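A lamp, a table and not much more

Interview with the woman who furnishes the small work rooms at Gallarberg

The old mill building at Gallarberg has 13 small rooms that people rent for a month, for a season or, in one case, for so long that the name on the door has been painted two times. Writers use them, a translator, a bookkeeper, one man who repairs hearing aids. The woman who chooses the furniture for these rooms did not want her name in our newsletter. "Put the name of the building," she told me. "The people know where to find me." We talked on a September morning in the room on the garden side.

She came to this work by accident. For many years she was selling kitchens at Costigan, a shop two streets from the mill, and she learned there how people look at furniture when they are going to pay for it. "They touch the top and they open a drawer. Then they ask about the color. They almost never sit down." When the mill was divided into rooms, the owners asked her to buy tables. She bought the tables, and then somebody had to buy the chairs also.

I asked what a tenant finds in a room on the first day.

"A table, a chair, a lamp. A shelf if the wall allows it. If I put more, they ask me to take it away, and then I have to carry it down. The stairs here are not kind."

The brick she left as it was. In several rooms there was a discussion about painting it white, to have more light, and she was against. She likes the bricks that came out of the oven almost black, and she showed me how they are spread over the wall with no order at all. "A painter made us a price for the whole floor. I said, give me the money for lamps and I will make the light."

So we came to the lamps, and she became more lively. She has strong opinions about lamps. The model that she uses now is from Skisora, a small firm that she found at a trade fair, and before this one she tried others which she calls, without anger, the mistakes. The first had a heavy foot and took too much of the table. The second had a clamp, and the clamp left marks. The third was beautiful and gave a light like in a hospital.

"With this one I like that the foot is only a ring," she said. "You can see the table through it. A person puts a paper clip there, or an eraser, and it stays. The stem is thin, so it does not stand between you and the window. And the shade is long. You can take it with the hand without searching for it."

The shade is the part that people handle wrongly, in her experience. They take it at the very end and pull, as they would pull a branch to reach an apple. She asks them to hold it low, close to the stem, and to move it slowly. When a new tenant comes she prefers that they do it by themselves while she stands next to them and says nothing. "If I show, they nod. If they do it, they remember."

I wanted to know about the cords, as every desk I have owned has been a fight with cords. She laughed and said that this is the question of everybody.

"The table has a hole for it, a small round one, near the far edge. It is a good hole. But the tenants want to move the lamp, left, right, to the corner, and then the cord does not reach how they like, so they let it fall over the front. I was writing notes about it. Now I stopped. It is their table for as long as they pay."

The tables are white and she is not completely happy with that. White shows the coffee. But a dark top beside that wall made the rooms look like a cellar, she says, and she changed them all in the first winter. The old ones went to the Sermont language school, where they are still in use and where, she heard, the children have written on them from below.

And the flowers? They are artificial, pale pink and peach and cream with some green, and I confess I did not expect them from a person who buys so little. She was not embarrassed.

"I bought them for the opening, to have something on the tables for the visitors. After this I wanted to throw them away, and a tenant asked me to leave hers. Then another one. They do not need water, they do not drop anything on the papers. Some people put them in a glass, some just leave them lying down. I have no rule for flowers."

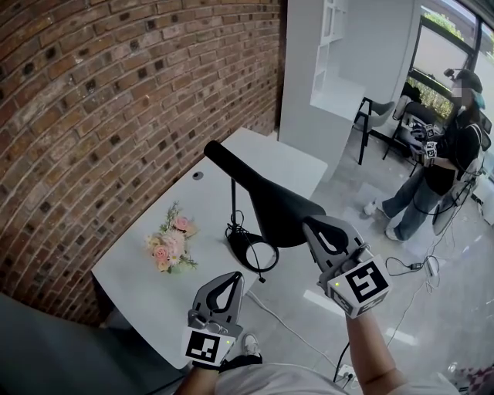 What she would change

If the owners gave her 400 dollars tomorrow, she would not buy furniture. She would buy curtains. The large windows with the black frames are the best thing in the building, with the green directly outside, but in the late afternoon the sun comes low through the leaves and moves on the table, and not everybody can work like that. She has a sample of linen in her office that she has been carrying from room to room for 60 days. She holds it against the glass at different hours and makes notes in pencil.

The chairs are the other subject. She has the gray ones with thin black legs, which are light and easy to lift, and tenants who sit the full day complain of them. "They are right. It is a chair for two hours. I tell them, stand up every 30 minutes, go to look at the garden. Some of them bring their own chair from home, and then I have one more chair in the storage."

I asked at the end if she has a room of her own in the building. She has a desk behind the stairs, without a window, with one of the lamps with a clamp.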